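The Joy of a Taped-Up Table

I used to think sorting was something you did on the floor on a wet Monday, swearing gently, with a biscuit in your other hand. Then I got properly into grids. Blue tape, brown surface, a couple of blue bins and I'm happy for hours!

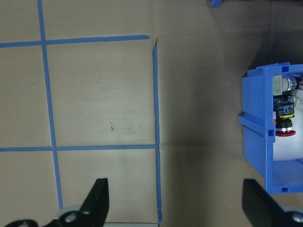
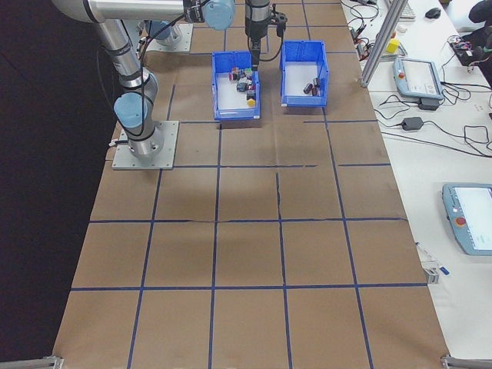
It was Orysia Holovko who converted me. She used to lay out stock at Villetti, the button and bead shop, and she tapes up any surface that stands still long enough (her dining table, once, just before guests arrived). Her rule is one kind of thing to a square, and no square gets a second kind until the first has gone into its bin. I broke that rule within 10 minutes and ended up with dice in with the cotton reels.

My own great sort was a tin of bits from my aunt, 1,564 pieces by her label, and I wasn't going to check. I gave it three evenings. The first went entirely on tape, which I stretched as I pulled, so it crept and puckered overnight and my squares went a bit wonky. Lay it down slack and press from the middle outwards! Orysia also folds a little tab at the end of each strip, so it comes up again without a fight.

As for bins, go for shallow ones with a pale inside if you can find them, as small dark things vanish in anything deeper. Mine are Grønli, bought second-hand from Johannes Botha down the road, who threw in a lid that fits neither of them. I've kept the lid. It holds the pieces I still haven't found a square for.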